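Grosthorpe Youth Theatre
Interim report to the Dralar Fund
Submitted 27 Aug 2023 by Gülizar Uysal, Head of Programme

1. Purpose of the grant

The Fund's award supports the spring and autumn productions at Grosthorpe, together with the weekly rehearsal workshops that lead up to them. This report covers the period from February to the end of the summer term. It should be read with the budget sheet sent separately.

2. Spring production

The company staged "The Lamplighter's Daughter", a new play for a cast of mixed ages, over 4 performances in the main hall. Total attendance was 923. Two performances sold out in advance. The opening matinee was less well attended than planned, and we have agreed to drop the early start time for the autumn run.

Shengli Ren directed. Rehearsals kept to the schedule in our application until the final fortnight, when illness in the cast meant that two parts had to be shared between understudies. The second act was shortened at the same stage, with the writer's consent.
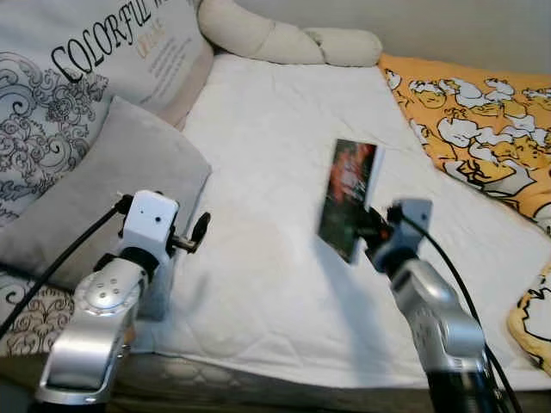 Remzi Tokgöz, in his written response to the draft of this report, asked that the shortened second act be recorded as a gain. In his view the younger members were tired by the interval, and the cut gave them a fair chance of holding their lines to the end. He would like the autumn script to be kept to a similar length from the outset.

We accept this point. The autumn script has been requested on that basis, and a first reading is planned for the opening week of term.

3. Workshops

Workshops in voice, movement and stage management continued throughout the period. The stage management group was the slowest to fill and is now the only one with a waiting list. Chunhua Cai has taken over the voice sessions and has introduced short solo pieces, which members perform to each other at the close of each half term. 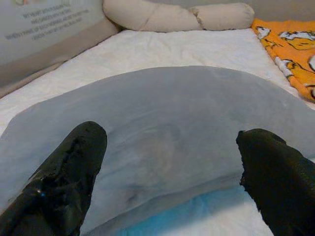
The costume workshop did not begin on time. The room set aside for it at the Dramora Centre was not available until after Easter, and the course was therefore run in a shorter form. The remaining sessions will be held in the autumn at no further cost to the Fund.

4. Spending

Expenditure on staging and hall hire to date is £2,332, which is within the agreed limit. A sum of £500 set aside for lighting hire has not been spent. We ask the Fund's permission to carry it forward to the autumn production.

5. Next steps

Auditions will open in the second week of term. Lanying Li will act as main contact for the Fund from that point, and will send the final report once the autumn accounts have been closed.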